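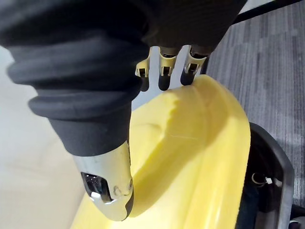 Yellow next to black, with a little brushed silver

Community Help > House & Yard > Color and Paint > Living with yellow

Bought a yellow house (inside!) and don't know what to put with it

hallwaylemon
Posted 2025-03-10

So we moved into a place over in Butwood and the previous owners loved yellow. I mean LOVED it. The front hall, the stairs and the living room are all the same bright yellow, and I thought I'd hate it but I'm kind of into it now. In the morning it's great. At night with the lamps on it gets a bit much, sort of like sitting inside a squash.

My problem is furniture. Our old couch was brown and looked terrible in there, so it went to my sister. I have 2000 dollars for the living room and that has to cover a couch, a rug and curtains. The couch I like is the Samir from Serutwood, which is 1129 in the plain fabric and 1325 in the nubby one. It comes in charcoal, black, oatmeal and a dark green. My husband says black. I say black and yellow is a bumblebee, or a hazard sign, and I don't want to feel like I should be wearing a hard hat to watch TV.

Is there any way to do dark colors with this much yellow? Or do I just give up and repaint? The room faces east, wood floor (orangey oak), white trim, one big window and one little one. We have a cat who sheds white, if that changes anything.

porchlight_deb
I had a yellow dining room for years so I feel qualified, ha. Your husband isn't totally wrong! Black works fine with yellow as long as it's a soft, dull black. Shiny black leather is where you get the hazard sign look. Anything with some texture to it, like a chunky knit or wool or that nubby fabric you mentioned, soaks up the light and calms the whole thing down. I'd spend the extra on the nubby one and get charcoal, mostly on account of the cat. White fur on true black will make you crazy. On charcoal it will make you a little less crazy.

Stay away from stripes. No stripes anywhere, not even a pillow. Stripes are what make it a bee.

For metal I'd go silver, the brushed kind, so lamps and curtain rods and so on. I had brass at first and it just vanished into the walls. And warm bulbs on yellow paint are your squash problem. Get something a bit more neutral and try it in one lamp before you replace them all. I bought a whole case of the wrong ones and they're still in my garage.

Curtains, plain white or off-white, long. Rug, whatever you like, but I'd want some gray in it to pick up the couch.

gus_in_the_garage
paint it. a gallon of Udari eggshell was 65 bucks when i did my den in May and it covered ok over a dark tan in two coats. use primer over that yellow or it'll come through, ask me how i know

secondcupplease
Going to stick up for the green! I know you only asked about dark in general but green and yellow is what you see out the window half the year and it never looks like a warning label. My neighbor has a dark green couch against a mustardy wall and I'm jealous every time I go over there. Orangey oak floors look nice with it too.

What I would do is ask the store for fabric swatches. Ours let me take home a handful and keep them over a weekend. Tape them up on the wall by the big window and look at them at breakfast and again after dinner with the lamps on. I was dead set on gray until I saw it at night and it had gone kind of purple on me.

Also measure your stairs and front door before you order. We had to take a window out. Different story but please measure.

hallwaylemon
Thank you all! Getting swatches of the charcoal and the green. Husband has been told about the stripes and is sulking because he had already picked out a pillow.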